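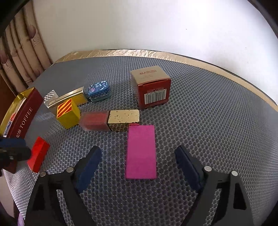
Meredith, August

The organ at St. Anne's was rededicated at Evensong tonight. It had been silent for two years. A few notes from the service, in order.

The procession came in at 6:30 with no music, just footsteps. The rector blessed the console first, then the pipes, then the bench. The choir stood facing the loft.

First piece played was Old Hundredth. We sang all the verses. The organist took it slower than we used to, and the back pews ran ahead until the third verse or so.

Mendamard did the rebuild. Their people cleaned the pipes and replaced 45 of them. The old blower is gone and the new one is much quieter – I sit near it, so I noticed.
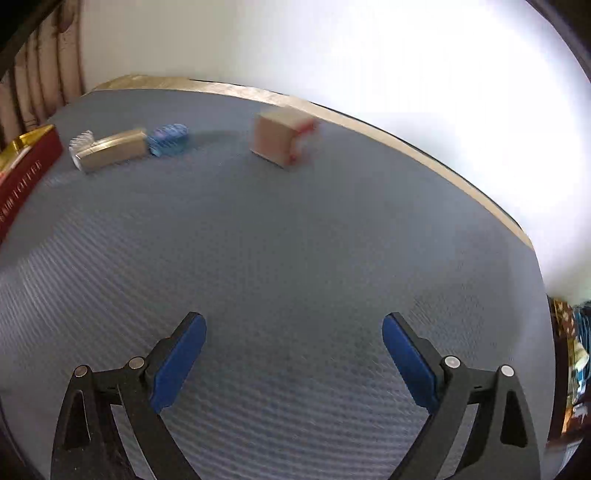 Open gripper, blue pads. Photo: Mared Prosser

The names of past organists were read before the prayers. The longest-serving played here until she was 92. Her granddaughter read the lesson, from 2 Chronicles.

Collection was for the tuning fund. Envelopes are still on the table by the north door if you missed it. Checks go to the parish office, with "organ" on the memo line.

For anyone asking about weekday practice: the loft stairs stay closed until the new handrail is in. The church itself is open as usual.

Next recital is in September, about 45 minutes, free. Visiting organist from Plolitz – program to follow when I have it.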